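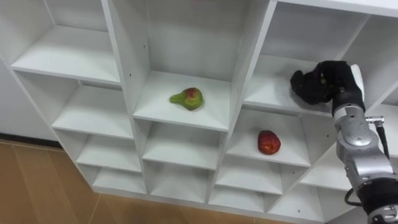

A pear and a red apple on white shelves.

Food Storage at Home, Week 6: Fruit that keeps ripening after you pick it

Hi all! These are my notes from Thursday's class, typed up for those of you who were out with the flu (half the room, it felt like). I've added a few things we ran out of time for.

So, ripening. The big split is between fruit that goes on ripening off the tree and fruit that pretty much stops. Apples, pears, bananas, peaches, avocados and tomatoes keep going. Grapes, cherries, strawberries and citrus don't, so if you buy a sour strawberry you own a sour strawberry.

What drives it is ethylene, a gas the fruit makes itself. Starch turns to sugar, the cell walls loosen up, the green fades and the smell comes on. One ripe fruit gives off enough to hurry its neighbors along, and that's why the old paper bag trick works. Put a hard pear in with a ripe banana, fold the top over, and check it every day. I forgot mine over a long weekend once and had to throw out the bag too!

Pears are my favorite troublemakers. Most European pears ripen from the inside out, so by the time the fat part feels soft the core can already be brown mush. Press gently up by the stem instead. If the neck gives a little, eat it today. They also do better picked mature but still hard, chilled for a while, and then brought out to the counter. Bartletts need less of that chilling than Anjou or Comice.

Apples are a lot more forgiving, but they soften much faster on the counter than in the fridge. Keep them in the crisper drawer, in a bag with a few holes, and away from your carrots. Ethylene makes carrots bitter (Nawal asked about this and I gave a pretty muddled answer, sorry Nawal). Leafy greens yellow faster around it too.

And please don't put green bananas in the fridge. The cold damages them and they may never ripen right. Ripe ones are fine in there, the peel just goes dark.

For next week: buy two hard pears of the same kind. Leave one out on the counter, bag the other with a ripe banana, and write down how the neck feels each evening. Bring your notes, plus the pears if they survive. Radwa Tawfik is covering the first half of class and she'll start with potatoes and onions, so read chapter 6 before you come in. The review sheet is at the desk in room 207.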